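Ticket 3244 - Besmont teleoperation client
Subject: Left hand does not follow me when I start to record a demonstration
Opened by: Nazmiye Saraç
Status: Waiting for customer

Hello. I teach the simulated two-arm robot a pick task on the kitchen counter by remote control. When I press Record, the right arm follows my controller well, but the left arm stays behind and then jumps. I restarted the client and did the calibration again, with the same result. I attach the wrist view.

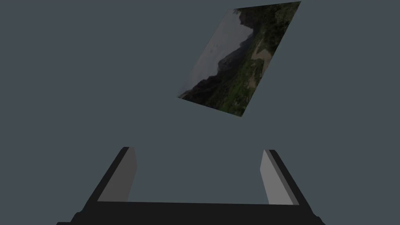 Attachment 1: wrist view, gripper open

Reply from Fadime Uçar, 5 August 2020

Thank you for the report. The jump usually comes from the clutch setting. Please open Settings, Input, and look at the value "Resync delay". In the June version it was changed from 20 to 900 ms by mistake. Put it back to 20, save, and start a new session. Please send also the head view with the left gripper over the counter. The same case is in our operator newsletter, with the page below.

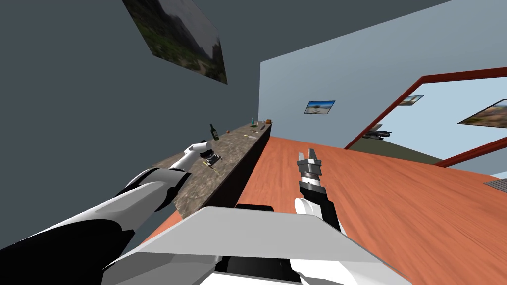 Flarnine Operator Notes, Issue 249

Before you record, hold both controllers still and press the clutch one time. The arms should not move at this moment. If one arm moves, release the clutch and repeat the calibration for this side only. Do not try to correct it by moving your hand faster - the recorder saves also the correction, and the policy will learn it.

Reply from Nazmiye Saraç

I changed the value and the jump is gone. Now I have a second problem, smaller. When I close the left trigger, the hand closes, but the client still writes "no grasp" and the demonstration is not marked as valid. Head view attached.

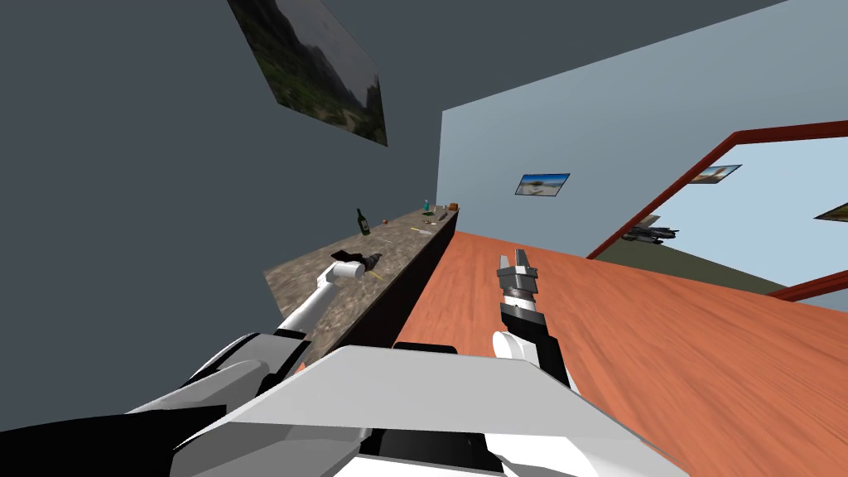 The grasp check in our project was written by a colleague for hard objects, and I did not change it. I think it compares the finger opening with the minimum width in the object list. In my picture the left gripper is closed on the flat black object, just above the countertop, so the fingers have almost no opening and the check can take it for an empty hand. Is it possible to lower the minimum width for one object only? I do not want to change it for the bottles.

Reply from Fadime Uçar

Yes, it is possible. Add the line "min_width: 0" under this object in the task file and load the task again. Old demonstrations can be marked again with the Revalidate button, you do not need to record them a second time. Please write here the result, I keep the ticket open.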